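**Ticket: pg_wal keeps growing on the Holton database server**
Opened by: Ginette Ouellet
Assigned to: Miłosz Kwiatkowski
Priority: high, then normal
Opened: 18 June 2021
Status: closed

**Ginette Ouellet**

The disk alert went off on the Holton primary this morning. The data directory itself hasn't grown much but `pg_wal` has. A plain file count gives 1375 segments. On the Clillico server, which runs the same schema and takes a similar load, the count normally stays under 128.

I have not deleted anything. The application is up and users have not reported any problems, but at this rate the partition will be full by tonight.

Settings I checked before opening this:

- `max_wal_size` is the same on both servers
- `wal_keep_size` is 0 on both
- `archive_mode` is on for Holton, off for Clillico

My first guess is that archiving is failing.

**Miłosz Kwiatkowski**

Thanks for leaving the files alone. Please don't remove anything from `pg_wal` by hand, even if it looks old.

Can you run this and paste the result?

```
SELECT archived_count, last_archived_wal,
 failed_count, last_failed_wal, last_failed_time
FROM pg_stat_archiver;
```

Also have a look in `pg_wal/archive_status`. If archiving is the problem there will be a long list of files ending in `.ready`. If they nearly all end in `.done`, the archiver is keeping up and we need to look somewhere else.
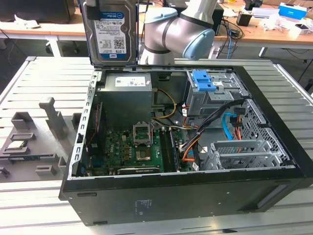
The other thing to rule out is checkpoints. Old segments are only removed or reused at a checkpoint, so if those have stopped finishing you get the same growth. `log_checkpoints` should already be on, so grep the log for "checkpoint complete" and tell me when the last one was.

**Ginette Ouellet**

`failed_count` is 0. `last_archived_wal` is the segment just before the current one. In `archive_status` everything is `.done` apart from one file. So it isn't the archiver.

Checkpoints are finishing. They take up to 7 minutes, which is what I'd expect with our `checkpoint_timeout` and completion target. The log lines say "0 removed, 0 recycled" every time. I don't think that's normal.

**Miłosz Kwiatkowski**

No, it isn't. The server is checkpointing properly but believes it has to keep every segment. With `wal_keep_size` at 0 and the archiver up to date, that leaves replication slots.

```
SELECT slot_name, slot_type, active, restart_lsn,
 pg_size_pretty(pg_wal_lsn_diff(
 pg_current_wal_lsn(), restart_lsn)) AS held_back,
 wal_status
FROM pg_replication_slots;
```

**Ginette Ouellet**

Two rows.

`standby_a` is physical, active, and holding back next to nothing.

`cultar_feed` is logical, `active` is false, and `held_back` is nearly the whole size of `pg_wal`. `wal_status` says `extended`.

I don't know what `cultar_feed` is. It isn't in our setup notes.

**Miłosz Kwiatkowski**

That slot is the cause. A slot remembers how far its reader has got, and the server keeps everything after that point until the reader comes back for it. If the reader never comes back, the server goes on keeping it. There is no limit unless `max_slot_wal_keep_size` is set, and ours is at the default of -1, meaning no limit.

Adding Henryk, who looked after the reporting feeds. Henryk, is Cultar still reading from Holton?

**Henryk Malinowski**

It was a trial. We moved a copy of the orders tables into Cultar to see if the monthly reports would run faster, and then stopped. I shut down the reader process 19 days ago. I dropped the publication as well but I did not know the slot had to be dropped separately.

Nothing needs that data. Please check with Roswitha before removing it though, as she was going to pass the results on to Olszewski.

**Roswitha Sutter**

Olszewski had their figures from a normal export. They have never connected to Holton. Fine to remove from my side.
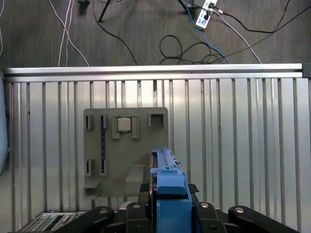 *Power strip and cables on the floor.*

**Miłosz Kwiatkowski**

Good. Ginette, the steps are:

1. Check once more that `active` is still false for `cultar_feed`.
2. Drop it with `SELECT pg_drop_replication_slot('cultar_feed');`
3. Run `CHECKPOINT;` as a superuser.
4. Count the files in `pg_wal` again.

Leave `standby_a` alone. If you drop that one by mistake the standby may have to be rebuilt from a base backup.

Expect some extra disk activity during the checkpoint. The space doesn't all come back as free, as the server renames some old segments for later use, up to what it thinks it will need.

**Ginette Ouellet**

Done. The drop returned straight away. After the checkpoint the log shows a large number removed and a few recycled, and the file count is back in the same range as Clillico. Disk alert has cleared. The standby is still streaming with no lag.

Lowering the priority to normal.

**Aivar Zariņš**

Reading this as I'm on call next. Can we set `max_slot_wal_keep_size` so that a forgotten slot can't fill the disk again? And does it need a restart?

**Miłosz Kwiatkowski**

A reload is enough. The catch is that a slot which goes over the limit is marked `lost`, and whatever was reading from it has to start again from scratch. For `standby_a` that could happen after a long network fault, so the value shouldn't be too tight. I'd go for half the partition and put it in with the July changes.

I would also like an alert on inactive slots, so we hear about it before the disk alert does the job. The query above with `WHERE NOT active` will do.

**Aivar Zariņš**

Alert added on Holton and Clillico. It fires when a slot has been inactive for an hour. I tested it on Clillico with a dummy slot and dropped the slot afterwards.

**Ginette Ouellet**

Setup notes updated with the slot list and the drop steps. The `max_slot_wal_keep_size` change has its own ticket, assigned to Aivar. Closing this one.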